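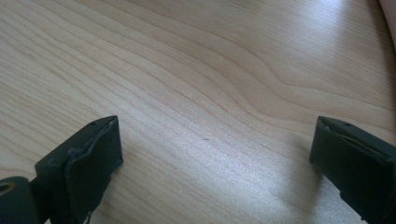
Gunawan, reading the first draft of this section, objected that a comparison of grippers is mostly a comparison of pads, and that the linkage hardly matters once the rubber has started to lift. We took the point and have split the results by pad condition as well as by finger type.

Figure 3. View from the camera on the hand-held gripper, fingers open over the bare tabletop. The upper edges of both pads show a thin lighter seam.

4.2 Effect of finger type and pad condition

We tested two sets of fingers on the same hand-held body. The Surkov set is rigid, with a flat rubber pad glued to the inner face. The Dinside set has the same outline but a softer pad held in a groove. Camera position, exposure and control software were left alone between sets, so that the two could be compared on recorded video as well as on grasp success.

Across the whole study we logged 2894 grasps. For each set, a block was 100 attempts on the Plornalside parts tray, which holds small flat items that are hard to pick up from a table. With fresh pads, the Surkov fingers succeeded on 90 attempts in the first block. With worn pads on the same parts they managed 53. Most of the failures were at the tips, where the loose edge of the pad folded under before the finger closed. The Dinside fingers lost less with wear, but they were slower to close and tended to push thin parts away.

Glare was a separate problem. On pale, shiny surfaces such as the table in Figure 3, the area between the fingers can wash out, and this is the area the controller relies on most. Lowering the exposure helped there but made the black fingers harder to track against their own shadows - we kept the default setting for all reported blocks.

We did not test pads from other makers. Wear was judged by eye, and a proper measure of edge lift would be better.

Related items
Finger linkages for hand-held data capture
Camera exposure and grasp timing on pale surfaces
Parts tray notes, revised May

Search this site Enter keywords Go

Contact | Copyright the authors | Back to top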